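3.2 Packing layout and lining

The packing part of the study used the same goods throughout: small black cartons, long and narrow, with white printing on the upper face. They are the kind of carton that gives people trouble when it goes into a tote that is too big for it. Single cartons lean, slide to one end or turn across the others, and a person opening the tote at the receiving desk has to sort them out again before they can be checked. The earlier work at the Borberg store dealt with full totes only. We were interested in totes that leave the bench part full, as most of them do at the end of a shift.

Each station had a bench covered with a green cloth. The cloth was there for two reasons. It keeps the cartons from sliding when they are put down, and it makes a dark carton easy to find at the edge of vision. The tote was a clear plastic bin with a handle at each short end, set with its long side toward the packer. Cartons waiting to be packed were laid on the cloth in front of the bin, lengthwise toward it, so that they could go in without being turned. Packers were told to leave a gap between waiting cartons. No gap size was given, and the gaps varied a good deal from one station to the next.

Figure 4 gives the layout with one carton placed at the right end of the bin and two still on the cloth. 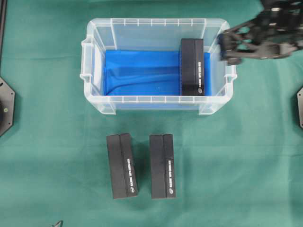

Figure 4. Packing layout with one carton in the lined bin and two on the cloth in front of it.

The left-hand carton on the cloth in Figure 4 is slightly tilted. We left small angles like this alone during the trials. Straightening the waiting cartons before packing was tried in February at the Tement site and dropped after 3 sessions, as it added handling without changing how the cartons lay in the bin.

All bins were lined with blue fabric. The liner was cut larger than the floor of the bin and pushed down by hand, so it never lay quite flat. Folds tended to collect against the end walls, and in Figure 4 the liner is bunched toward the left. We had expected the folds to be a problem. In the trial notes they come up mostly as a complaint about looks, and only two packers asked for a fitted liner. A fold under a carton did matter, though, and packers were asked to smooth the spot where a carton was going to stand. The rest of the liner could stay as it was.

3.3 Placement of two cartons

With two cartons in a bin there are several sensible ways to place them. The Prokmont packing sheet, which we took as our starting point, asks for cartons side by side against one end wall. This leaves the largest free area for later goods. Packers at the Siriwan site had moved away from the sheet on their own and were placing one carton toward each end, with the middle of the bin left open – their view was that the bin then carried better by its handles. We used both placements. The spread placement is given in Figure 5.

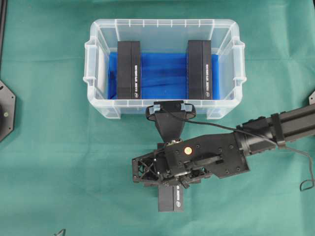 Figure 5. Spread placement: one carton toward each end of the bin, blue lining open between them.

For the spread placement, both cartons had to point the same way, across the short side of the bin, with the printing readable from one side. Neither had to touch a wall. A carton counted as misplaced if it had fallen over or had turned far enough that its printing could not be read along with that of its neighbor.

Bins were checked twice, once on the bench and once after being carried to the shelf. The first check was done by the packer and the second by whoever was working the shelf, using the same card. Of the 19 bins in the first round, 16 were packed to the sheet and 3 with the spread placement, which is too few for a comparison. The rounds that followed were divided evenly between the two and are reported in Section 4.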